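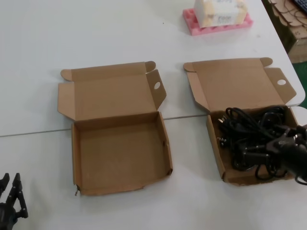
Photo: Gerardo Longo / Suvedard

CHAPTER 7
Comparing End Effectors on the Same Task

In this chapter
7.1 What a comparison has to hold still
7.2 Choosing the objects
7.3 Writing a trial protocol
7.4 Jointed fingers and parallel jaws
7.5 Reporting failures
7.6 Case study: the Venthorpe cable trials

A loose bundle of cable is one of the harder things you can ask a robot hand to pick up. It has no fixed shape. The part you grip may not be the part that carries the weight, and a loop that looked free can be trapped under a plug or a connector. Jointed fingers closed on a few turns of wire, with the rest of the heap still lying in a cardboard tray, are a long way from a finished transfer. The hand has a grip on something. Whether the whole bundle will follow is a separate matter, and a good test has to measure both.

Chapters 5 and 6 dealt with grippers one at a time. You learned to read a data sheet, to work out grip force at the fingertip, and to estimate how much a finger will bend under load. Those skills let you rule out hardware that cannot possibly do a job. They do not tell you which of two workable hands will do it better. For that you have to run both on the same task, under the same conditions, enough times for the difference to show.

Most of the trouble in such tests comes from the conditions. Suppose hand A is tested in the morning by one operator and hand B after lunch by another. The second operator coils the cable a little more neatly before each trial. Hand B scores higher. You have learned something about coiling and very little about hands. Section 7.1 lists the conditions that most often drift during a session: the starting position of the arm, the way the object is laid down, the lighting, the placement of the boxes, and the point at which the operator calls a trial over.

Cardboard boxes with hinged lids are common in this kind of work. They are cheap, they come in matched sizes, and an open lid gives the arm something to run into. A lid standing up behind the tray blocks an approach from the back and limits how far the wrist can tilt. Boxes also wear. Corners tear and walls go soft, and a soft wall forgives a collision that a new one would not. Write down when a box is replaced, and replace both boxes of a pair together.

The case study in Section 7.6 follows a test run at Venthorpe by a group under Botond Kovács. The group had 2 hands to choose between for a packing cell. One, the Dirinden, was a hand with jointed fingers. The other, the Pagano, was a parallel-jaw gripper with flat pads. Both were mounted on the same model of arm and driven by the same controller. The task was to move a cable bundle from one open box into another of the same size without leaving any part of it hanging over the wall.

The group planned 1000 trials, half with each hand. In the first half of the session the Dirinden completed 428 transfers and the Pagano completed 393. It would be easy to stop there and buy the Dirinden. The group's notes show why they kept reading. Many of the Pagano's failures were of one type: the pads closed on a single strand, and the bundle unrolled as it rose. The Dirinden's failures were more mixed. Some were missed grips, some were fingers caught under a loop at release, and over a third were trials in which the hand reached the second box and could not let go cleanly. The first kind of failure could be reduced by changing the approach angle. The second would have needed a change to the fingers.

You will work with the full trial log later in the chapter. For now, keep in mind that a success count is the last line of a test record. The lines before it say what went wrong, at what stage, and whether the same thing went wrong again.

Before you begin

You should be able to do the following. If you cannot, return to the section given.

Calculate the grip force needed to hold a rigid object of known weight (5.3).
Explain the difference between a fully actuated finger and an underactuated one (6.1).
Set a home position for a two-arm system and return both arms to it (4.4).

Terms introduced in this chapter

Trial: one attempt at the task, from the home position to a defined end.
Reset: the steps that return the objects and the arms to their starting state.
Partial grasp: a grip that holds part of an object while the rest stays supported by something else.
Release failure: a trial in which the object reaches its target but stays in contact with the hand.

Warm-up

Find a charging cable or extension cord at home and drop it into a shallow box. Using only your thumb and one finger, move it to a second box. Do this ten times, and note each time where you took hold and what trailed behind. Then repeat with your whole hand. Bring both sets of notes to class, as they will be used in Section 7.2.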